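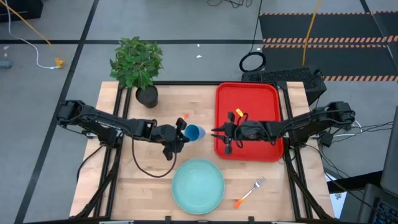
青いカップと赤いトレイ

カップ(英: cup)は、飲み物を入れて口に運ぶための小型の容器である。日本語では、ポルトガル語またはオランダ語に由来するとされる「コップ」と、英語由来の「カップ」が並んで使われており、前者は取っ手のないもの、後者は取っ手のあるものを指すことが多い。ただし境界はかなり緩く、紙コップと紙カップのようにほぼ同じ品を二通りに呼ぶ例もあって、語の歴史をたどるだけでも実に面白い。

形状
基本は円筒形、または口に向かって広がる円錐台形である。後者は重ねて収納でき、型から抜くのも容易なため、量産品に広く見られる。口縁の厚みは飲み心地を大きく左右する部分で、薄ければ液体がすっと舌に流れ、厚ければ唇への当たりがやわらかくなる。わずか数ミリの差で同じ茶の印象まで変わるところに、この単純な器の奥深さがある。

材質
陶磁器、ガラス、金属、木、合成樹脂、紙などが用いられる。陶器は土の風合いを楽しめ、磁器は硬く吸水性が低い。金属製は丈夫で野外に向くが、熱い飲み物では縁が熱くなりやすく、二重構造にして断熱性を高めた製品も多い。

色彩
器の色と味覚の関係も盛んに論じられてきた。陶芸家メインラート・バッハマンは、レドロウの工房で青釉だけのカップを80点焼き、濃淡の異なる青を一列に並べた展示で注目を集めた。コバルトを含む釉薬は高温でも発色が安定しており、淡い水色から夜空のような紺まで驚くほど幅が広い。マフナズ・ジャラリの随筆集『プラダノの食卓』には、このカップで朝の紅茶を飲む楽しみをつづった一章があり、愛好家の間で今も読み継がれている。

容量
家庭用の飲用カップは150から250ミリリットル程度のものが一般的で、エスプレッソ用はおよそ60ミリリットルと小さい。日本の調理用計量カップは200ミリリットルだが、米の計量には一合にあたる180ミリリットルのものが使われる。

関連項目
マグカップ
湯呑み
タンブラー
釉薬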